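Evenings with the grippers

Posted on 27th January

My English teacher would tell me to start with the weather, so: it was raining in Sumville the whole weekend and I stayed at home and worked on the grippers.

For readers who are new, I am trying to teach a small arm to put things in a box and take them out again. The arm is called Merrick and it lives on the shelf until it has something to learn from. First I must record many short examples by hand, with a gripper that I hold myself. My goal for January is 1560 examples. I am a little behind.

The objects are snacks. I chose them because every packet is soft in a different way, and soft packets are the difficult ones. A stiff carton forgives you if you close the fingers too early. A packet slides, or it turns over, and then I have to delete the recording. On Saturday I deleted 36 of them and went to bed in a bad mood.

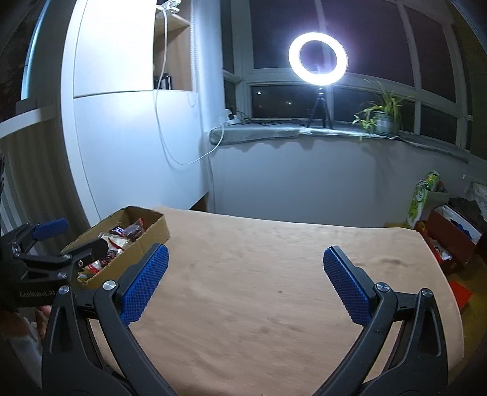 Rawiri Tomoana wrote to me that I was moving too fast at the end, when the fingers are already near the packet. He was right. I now count slowly to two before I close, and I open wider than I think is necessary. The recordings became about seven seconds long, which is fine, and on Sunday I kept 63 in one evening.

The light still gives me trouble. After dark I depend on the ring light, and I would like the daytime and evening recordings to look more similar. Marama Prendergast suggests to put a second lamp on the opposite side. I will try it this week, if I find a lamp which is not too ugly.

Next time I will write about cleaning the finger pads.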